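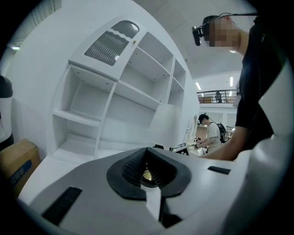 **What does Kirau make?**

Software that sits between a robot's sensors and its motors. We write the calibration, perception and planning code, plus the tools people use to check all three.

## About Kirau

Kirau is a software company in Grelldale. We started with one product, a planner for arms that pick items off shelves, and the rest grew out of problems our customers had before they ever got to planning. Most of those problems were in the camera data. A planner can't do much with a shelf edge that is two fingers away from where the camera says it is.

We don't build arms or grippers. Our code runs on hardware that customers already own, and we keep a list of supported controllers on the downloads page.

## What we work on

**Calibration.** Wide-angle lenses bend straight lines, and the bend is strongest near the rim. Our calibration tool takes views of a checkered board, fits a lens model and reports the error for each view. It flags bad views and lets the user drop them. A normal session uses 300 views. Fewer will work with a narrow lens.

**Perception.** Kazmi is our perception library. It finds shelves, boards and openings from one or more cameras and keeps track of them while the camera moves. Plain white surfaces are hard for it, as they are for most systems, and a good part of the last two releases went into them. Kazmi also lines up recordings from several cameras that don't share a clock.

**Planning and control.** Zornside is the planner. It takes the map from Kazmi, works out a path for the wrist and the fingers, and sends set points to the controller at 300 per second. If a path is blocked, it stops and asks for a new one. Users can set the stopping distance themselves.

**Tooling.** Every release ships with a log viewer and a replay tool. Replay runs a recorded job through new code, so a change can be checked before it goes near a machine. We keep 139 recorded jobs as our own test set, and a release doesn't go out until it has run all of them.

## How we work

The company has 2 teams, one for perception and one for planning. Tooling is shared between them. Code is reviewed by someone on the other team, which slows things down a little and has caught a fair number of unit mix-ups.

Bug reports go straight to the people who wrote the code. Please attach a log if you have one. Reports sent before 3 p.m. are usually read the same day.

New versions come out in April and October. Fixes in between are posted as patches, with notes on what changed and which lens models are affected.

## Working with us

Most customers start with a trial of the calibration tool on their own cameras. The trial needs a printed board and a Linux computer. Kazmi and Zornside are licensed separately, and either can be used without the other.

For student projects, Kazmi is free. Write to us from a school address and say which camera you plan to use.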